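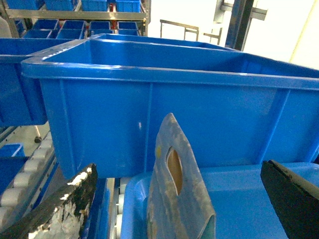

## Pinik Fold-Flat Garden Cart

We've been pulling the Pinik up and down our own test plot in Zelbridge since September, and we still grab it first every single morning! It hauls compost, bags of mulch, a sleepy dog, a whole afternoon's worth of pumpkins – and then it folds up and hangs on a hook behind the shed door.

The big change from the old Dwivedi model is the front axle. It turns much tighter, so you can swing around the end of a raised bed without backing up and trying again (if you owned the Dwivedi, you know exactly the dance we mean). The handle is longer too, and tall people have been very happy about that.

**Load limit:** 300 lb on level ground

**Weight:** 30 lb

**Wheels:** 2 fixed at the back, 2 steering at the front, all air-filled

**Liner:** heavy canvas, snaps out for washing

**Colors:** moss or rust

It comes nearly assembled. You slide on the wheels, push in the pins and clip the liner to the frame. Check the tires before the first trip, as they ship a little soft, and put a drop of oil on the hinge when it starts to squeak.

The canvas fades some in full sun. We like how it looks after a summer outdoors, but keep it under cover if you want the moss to stay moss.

Spare pins, tubes and liners are all in stock. The Brandimen rain cover fits as well – just go for the long size, as the short one leaves the handle end open.

Page updated April 2018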